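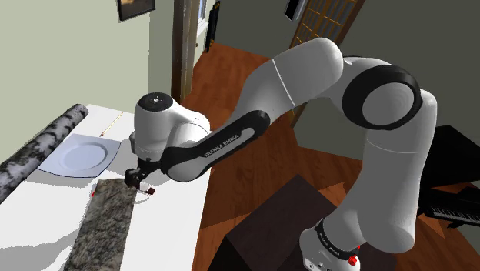 Hikallow 桌面操作场景包试用记录

笔记 > 仿真 > 场景资产
Sep 5, 2024

Hikallow 是 Sturkulano 出的一套室内桌面操作仿真场景，按月订阅，个人档每月 39 欧元，包含场景文件、物体库、一条录制脚本和一个离线渲染队列的使用额度。我用它替换了自己手搭的那套灰盒场景，主要需求是给抓取策略做评测，其次是出一批带背景的训练图像。以下只写我跑过的部分。多臂和移动底盘的功能在另一个档位，没有试。

安装

安装包分成两块：运行时和资产。运行时走包管理器，装完有一个命令行入口；资产要单独登录下载，断点续传可用，校验和写在清单文件里。物体库标称 600 多个模型，下载时可以按类别筛选。我只取了厨房、文具和装饰三类。

有一处要注意：资产目录的路径里不能有中文字符。运行时不会报错，只会把贴图静默替换成默认白色材质。我第一次打开场景时桌面、盘子、墙全是白的，查了半天灯光，最后在日志的调试级别里看到一行贴图路径解析失败。这个应当作为错误抛出。

许可证绑定机器指纹。更换网卡之后需要重新激活，每个账号有次数限制，剩余次数在网页后台能看到，命令行里看不到。

场景构成

我用得最多的房间叫 Sopacua：浅灰绿色的墙，橙棕色木地板，深色木门框通向里间，白色桌子，桌子旁边是固定底座的机械臂，黑色两指夹爪，臂身印着 FRANKA EMIKA。房间里还有一架黑色钢琴。家具都是静态碰撞体，碰撞网格比可视网格粗，机械臂肘部扫过家具附近时会提前判定接触。想要精确一点，可以在配置里把某个物体的碰撞模式改成凸分解，代价是加载变慢。

桌面物体由布局文件控制。一个布局里可以写固定物体，也可以写采样区域。我的测试布局里有浅蓝色方形垫子加一只白色圆盘、一块带斑点的花岗岩板、一根铅笔样子的细杆，还有一只红顶的白色小件，放在石板远端附近，夹爪从上方接近。桌子左缘那根桦树皮花纹的长圆柱体属于装饰类，默认参与碰撞。不希望它参与的话，要在布局文件里显式关掉，仅仅把它放到桌边是不够的，手臂规划时仍会把它算进障碍。

采样区域支持矩形和多边形。多边形区域的顶点必须按逆时针写，写反了会采到区域外面，同样没有报错。文档里有这一条，在附录。

物体摆放后有一个沉降阶段，先跑一段无控制的物理步，等速度低于阈值再交给用户。阈值默认值偏松，细长物体还在缓慢滚动时就被判为静止。我把角速度阈值调低了一个数量级，铅笔类物体的初始位姿才稳定下来。这个参数没有出现在图形界面里，只能在配置文件里改。

控制接口

接口有关节位置、关节速度和末端位姿增量三种，默认控制频率 30 Hz，物理步长另设。末端位姿增量模式内部带一个逆解器，靠近关节限位时会截断增量，返回的状态里有一个布尔量标记是否截断。建议把它记进数据，我前几次评测没有记，后面分析失败原因时只好重跑。

夹爪接口是归一化开合量，力上限单独设置。接触模型对夹持薄物体不太友好。夹盘沿时，如果力上限取默认值，盘子会在指间轻微抖动，抬起之后抖动幅度继续变大。把接触刚度调低、阻尼调高可以压下去，但同一组参数用在小方块上又显得发软。Hikallow 允许按物体覆盖接触参数，最后我给盘子单独写了一份。这份覆盖文件可以随布局一起提交到版本库，这一点做得不错。

动作延迟可以注入，以控制周期为单位，支持固定值和随机分布。观测延迟要自己在外面包一层缓冲。

评测流程

我的评测方式比较简单：固定策略，固定布局文件，只变随机种子，每轮跑 300 次重置，统计成功、超时和碰撞终止三类结果。成功条件用自带的谓词语言写，例如某物体在某区域内、夹爪已打开、物体速度低于阈值。谓词可以组合，求值结果逐步写入日志，事后能看到是哪一条先满足。

可复现性方面，同一台机器、同一个种子，前后两轮的结果逐条一致。换到另一块显卡以后，物理结果仍一致，渲染出来的图像有细微差异，集中在软阴影的边缘。对纯状态输入的策略没有影响。对图像输入的策略，个别种子的结果会翻转。如果要在论文里报数字，最好把显卡型号和驱动版本一并写上。

并行实例之间共享贴图内存，这比我原来的方案省显存。但日志写入没有分流，多个实例往同一个文件追加，行与行会交错。需要给每个实例指定单独的日志目录，命令行参数里有，示例脚本没用。

相机与渲染

相机可以挂在世界坐标、机械臂任一连杆或者任意物体上。内参按焦距和像素给，也可以给视场角。外参扰动支持在球壳上采样，并有一个遮挡率过滤选项，按任务物体在画面里的可见像素比例剔除视角。
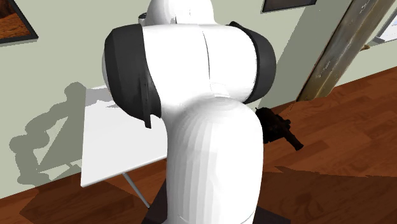 过滤选项默认关闭。球壳半径给得太小，或者中心点设在底座附近，采到的视角里就会有相当一部分被肘关节和连杆占满，任务物体完全不可见。渲染额度照扣。我的做法是先用低分辨率的分割图跑一遍，算出可见比例，再把通过的外参列表交给离线队列。分割图在本地渲染，不占额度。Sturkulano 的文档把这个流程写在最佳实践一节，我认为应该做成默认行为。

光照方面，主光是一盏方向可采样的面光源，机械臂投在墙上的影子边缘是软的，影子形状和连杆位置对得上。强度和色温都可以随机化。墙面材质偏平，没有可见的起伏纹理；地板有木纹和拼缝。对域随机化来说，墙面可以替换成自己的贴图，UV 展开是规整的，替换后没有拉伸。

深度图提供理想深度和带噪声深度两种。噪声模型的参数可调，但只覆盖与距离相关的误差和边缘飞点，没有反光表面的缺失。我在外部对机械臂外壳和盘子区域按分割掩码又加了一层空洞，效果凑合。

离线队列的吞吐波动比较大。空闲时提交后很快开始，繁忙时要等，界面上没有预计时间。任务失败会自动重试一次，重试不重复扣额度，我核对过账单。

和 Jostotdale 的对比

之前用过一段时间 Jostotdale，两者定位接近。Jostotdale 的物理参数暴露得更全，接触求解器可以换，布局系统则弱很多，基本靠自己写脚本摆物体。它的房间是空壳加几件家具，背景单一，训练图像策略时需要额外补资产。Hikallow 的布局文件和谓词语言省下了不少胶水代码，代价是很多错误静默处理，调试成本转移到了读日志上。

导入自有模型这件事两家都能做。Hikallow 要求提供质量和惯量，缺了会按包围盒估算，并在日志里给一条警告（这里倒是有警告）。Jostotdale 直接拒绝加载。我更倾向后者的处理。

机械臂描述文件的连杆命名两家不一样，迁移时写了一个映射表，夹爪两指的轴方向也是反的，不改的话开合会颠倒。

几个没有解决的问题

一、录制回放时，如果中途改过物体的接触参数，回放文件里保存的仍是初始值，轨迹会在改动点之后发散。已经提了工单，答复是已知问题，没有给时间。

二、末端位姿增量模式在腕部接近奇异时会出现关节速度尖峰，截断标记不会置位。目前我在外面自己算雅可比条件数做限幅。

三、订阅到期后本地场景仍能打开，但采样布局会退回到固定布局，没有提示。评测脚本照常跑完，成功率明显偏高。看到结果的方差变成零才想到去查订阅状态。建议在脚本开头加一步，检查许可证返回的功能列表。

四、图形界面在高分屏下属性面板的文字会重叠，调整缩放后重启可以恢复。

目前的用法是，策略评测全部放在 Sopacua 房间里跑，接触参数敏感的实验仍留在 Jostotdale。个人档的渲染额度对我来说够用，前提是先做可见性筛选。续订已经设成按月，等回放的问题修好再考虑年付。布局文件和盘子的接触参数覆盖文件整理好之后会放到代码仓库的 layouts 目录下，连杆映射表也在同一处。

分享 30 次 | 评论已关闭

本站使用 Cookie 统计访问量。继续浏览即表示同意。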